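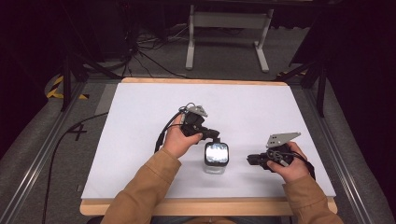 What my hands do now

Since January I do not pack anymore. I still come to the same building of Morer, I still enter by the side door with the bad lock, and I still eat at the same table near the microwave. But my job has another name. On the paper it says "demonstration operator", and when my mother asks me on the phone what it means, I tell her that I teach, and she is very pleased, and I do not correct her too much.

I wrote on this blog once before about the packing hall, when the first conveyor was changed. Some of you asked what happened after. So I will try to write it in order, although my English is better when I am talking about small things.

Morer packs for other companies. Small goods mostly: jars of cream, jars of spice, samples, sets for gifts. The big customers went to automatic lines many years ago, because a machine that does one jar all day is a solved problem. What stayed for us was the mixed work. One hour it is a low jar with a wide lid, next hour a tall one, then a box where three different things must lie in a nest of paper. For this you need people, everybody said so, and I was one of the people for six years. I was good. I could feel through the glove if a lid was not closed to the end.

Then the company bought two robot arms from Tellis, and the arms could not do it. They stood there behind their fence and took a jar by the lid as if it was a hammer. Some of us laughed. I laughed also, I admit it. After that came the people from the technical side and explained that the arms need examples, many examples, and that the examples must come from somebody who knows how to do it. They asked who wanted to try. I put up my hand because my knees were tired of the standing at the line. I thought the new job would be sitting. It is also standing.

So, the work. You have a gripper in each hand, a left and a right. They are the same kind of fingers that the robot will have, only without the robot. You hold them, you squeeze, and they close. Everything you do is recorded: where the gripper is, how it is turned, when it closes. In front of you is a board with the object. You pick it up, you turn it, you put it down in the place that the task says, you take the grippers away. One example is finished. Then again.

The first day I was terrible. I want to say this clearly, because people think that it must be easy. For six years I had ten fingers and a skin, and suddenly I had two beaks. A glass jar is smooth and it has not much to hold. If you come too high you take only the lid. If you come too low you touch the board and the jar walks away from you. And you cannot feel it in the normal way. You feel a small push in the palm, very far, like when somebody knocks at the neighbor's door. I dropped a jar in the first ten minutes and it rolled to the end of the board, and I tried to catch it with my elbow.

It took me 13 shifts until I stopped thinking about the left hand. I know the number because I wrote it in my notebook when it happened. Before this the left hand was always late. The trick for me was to let the left one arrive first and wait, quiet, and then bring the right one from the side. Another operator does it in the opposite way. Both are accepted.

What surprised me more is how slow I must be. At the line, speed was everything. There was a screen with the rate and the screen became orange if you were behind. Here, if I work in my old speed, the recording is marked as bad. The motion must be smooth, with no jump and no nervous correction. If I do make a correction, it must be an honest one, the type a person makes when the jar stands a little crooked. They want those too. There is a whole task where I must begin from a wrong position and repair it. It is a strange thing to be paid for, making a small mistake with care and then taking it back.

The software that collects the recordings is called Helmy. It has a pleasant green color and no patience. Helmy says "accepted" or "rejected", and for a rejected one it gives a reason from a list. My most common reason is "occlusion", a word I had to look up. It means that my own arm was in the way. In the old job no person ever told me that my arm was in the way of my work. Now I stand a little more to the back and keep the elbows out, and in the evening I feel it between the shoulders. I have asked for a higher floor mat. The answer was that they will see.

My best shift until now was 311 accepted examples. I was proud, and then I sat on the bus and thought: what exactly did I make today? At the line I could answer this. There were pallets. I could go to the dock and see them wrapped, and a truck took them. Now there is nothing on the board at the end but the same jar that was there in the morning. I lifted it all these times and it did not go anywhere.

I think this is the biggest change, more than the money or the hours. I do not know if other people feel it. My colleague who came from the cold room says that she never once thought about the pallets and that I am too romantic.

About the question which everybody asks me. Am I teaching the thing that will take our jobs? I have thought about this a lot, and I try to be fair.

When I started at the packing hall we were 26 on my shift. Now there are fewer. Some left by themselves, two retired, and a few contracts were simply not made longer. The company says that it would have happened without the arms, because a customer moved away, and this can be true. I was there when the customer moved away. But I was also in the meeting where they showed a slide with the arms at every station, small gray arms in a row, and there was not one person drawn on it. The man who showed the slide went quickly to the next one. I think he had seen it too, in that moment, with our eyes.

On the other side, the line was hard. I have friends with wrists which will not be good again. There was a woman who packed the small jars for longer than I did, and she could not open a bottle of water at lunch, one of us always did it for her. If a machine takes that part, I cannot be sad about it. I would only like that she has something after. She was offered the work with the grippers and she tried it for two days, and the squeezing was the same pain in the same place. So for her the new job was no door. They found her something in the labels office in the end -- half time.

I notice also that the people who decide about the tasks now come and ask us things. At the line it never happened. Last month one of the engineers stood next to me for a long time and asked how I know that a jar is stable before I let it go. I had to think. I told him that I wait for it to become quiet. He wrote it down. Later there was a new rule in the task sheet: pause before release. I felt very important for the rest of the day, and I also thought that maybe this sentence was worth more than my hourly wage, and that I gave it to him between two jars.

I would like to see this discussed. In our contract is written that the recordings belong to Morer. This I understand, they pay for the time. But the way I close a hand took me six years, and these years were paid as packing. A few of us have asked if there could be some extra payment when a task goes from our recordings into the real machine. There is no answer yet. The question was received politely and it lies somewhere.

The first task that went to the real machine was the tall jar, on the line that is called Furkier (it has this name from the company which built the building, I believe, and all the halls have such names). We were allowed to go and look. The arm came down, it waited with the left side, and it brought the right side. It was my way. The operator who works the opposite way stood beside me and said, "That one is yours." And then the arm made the little pause before it opened.

I did not expect that I would have a feeling about it, but I had one, and I am still not sure of its name. It was similar to hearing your own voice on a recording. You know it is you and you also want to say that you do not sound like this.

The arm is slower than I was, by the way. One person now stands by it and takes care of what it drops, and brings the trays, and does the first check in the morning. She says that it is calm work and a little lonely. Before, there were four of us in that corner and we talked the whole time, mostly about food.

In the recording room we talk less. You can speak while you work, it does not record the voice, but you lose your rhythm. So we save it for the breaks. We get a break of ten minutes in every hour, and this is really better than before, I want to write it down as a plus. Also the room is warm, and I can wear my own jacket if I push the cuffs so that they do not come between the fingers of the gripper. I learned this on a morning when I tried to pack my own sleeve.

Next month we begin with soft bags. Everybody is afraid of the soft bags. A jar at least is always the same jar, but a bag has a different form each time you put it down, and Helmy will not like it. I have begun to practice at home with kitchen tongs and a bag of rice, and so far the rice is winning.

If some of you work in a similar place, I would be glad to read how it is organized there, and especially if somebody has reached an agreement about the recordings. Please write it in the comments, or by email if you prefer that your company does not see it. I answer slowly, mostly in the weekend, when my hands are rested.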